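Home | Tickets | Knowledge Base | Downloads | Contact

Prarnell Dental Systems - Support Log
May - Kagiso Swanepoel, clinic support
Last updated: May, 4:25 p.m.

Subject: Margin gap on milled crowns, upper molars only
Site: Hlongwane Dental
Status: Closed

The clinic mills its crowns in-house on a Presel unit, from blocks supplied by Grustia. Starting this month, crowns for upper molars have been seating high with an open margin on the distal side. Lower crowns and all anterior work fit as usual. The dentist had already tried a second batch of blocks with the same result.

I asked for the scan files and the milling log before changing anything. The log shows 16 crowns since the last software update. The three returned as poor fits were all upper molars, and all three were scanned by the same assistant. 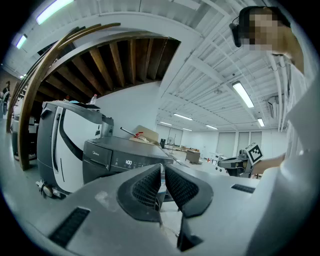 Could the block material be causing the gap?
A bad block usually chips or cracks at the margin, and these margins are clean. The gap is in the design file too, so the mill is cutting what it was told to cut.

Checks done by phone:

Bur wear. The step bur was at 25 percent of its life. Not the cause.

Spindle calibration. Ran it with the clinic on the line. Passed first time.

Spacer setting. Set to the clinic's normal value for all teeth. No separate value saved for molars.

Scanner tip. Clean, no scratches, heater working. The dentist swapped in the spare tip and rescanned a stone model. The model scan was fine with both tips, so the scanner hardware is probably good.

That left the scan itself. I opened the three bad cases and turned off the color layer. On each one the distal wall of the prep is thin on data, and the software has filled the hole with a smooth surface. With color on, the fill is easy to miss.
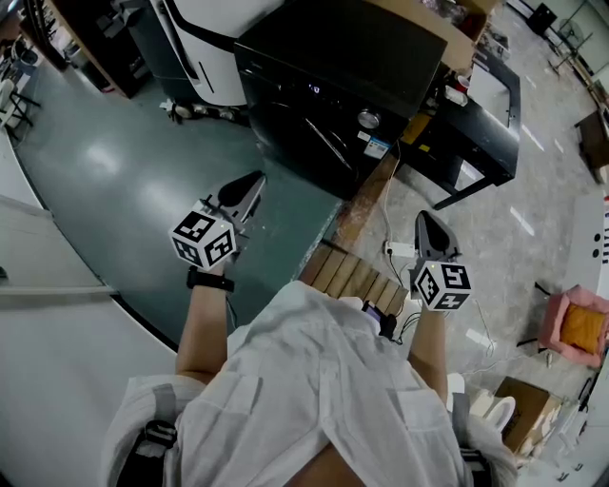

The fill also explains why the crowns sit high. The software guessed the wall further in than it really is, so the crown is too tight on that side and hangs up before it reaches the margin. Lower molars are easier to reach with the tip, and there is enough data there for the fill to stay off.

I then compared settings with the backup taken before the update. Automatic hole filling had been set to small holes only. After the update it was set to large. The clinic did not change this. I have reported it to the software group as a separate item.

Fix applied:

1. Set automatic hole filling back to small. Saved it in the clinic profile and restarted the software to check that it held. It did.

2. For upper molars, the assistant now starts on the chewing surface, then rolls the tip to the distal and holds it there until the wall fills in. Cord stays in until the margin is marked.

3. Before marking the margin, turn color off and look at the distal wall. If there is a flat or shiny patch, cut that area out and rescan it. 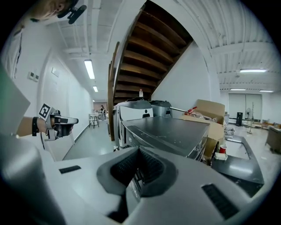 4. Rescan the three returned cases. Do not reuse the old files - the missing data can't be recovered from them.

Follow-up

The clinic rescanned and remilled all three crowns. Two seated with no adjustment. The third needed a light touch on the mesial contact, and the margin was closed. The dentist is happy to go back to the first batch of blocks.

If the hole filling setting changes again after the next update, reopen this ticket and attach the profile file along with the scan.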